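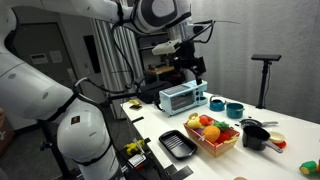
Shared shop build log: cable strain and the play kitchen

undness_bench
Jun 12, 2026
Update from our corner of the Latdale shop. The arm reaches the whole table now, toaster oven included, and I've got the cabling held on with black straps. My worry is the long loop hanging off the upper strap. Would you shorten it or leave the slack? Last run was 200 cycles and the log shows 318 wrist faults since September, ugh.

rudmont
Shorten it! Any loop that size will find a pot handle sooner or later.

nijs44
Disagree. I pulled mine tight and killed a connector in a week. Leave the slack and move the strap closer to the wrist.

rudmont
A week?? Mine did 2,608 cycles with a short cable. What were you using for strain relief?

nijs44
Um, a zip tie.

rudmont
Well, there you go.

undness_bench
OK, I'll try moving the strap first (easy to undo) and run another 200. Also, is the basket too full? I keep going back and forth on the orange, it's so much bigger than the rest.

nijs44
Keep the orange, lose the leafy thing. Soft stuff drove me nuts.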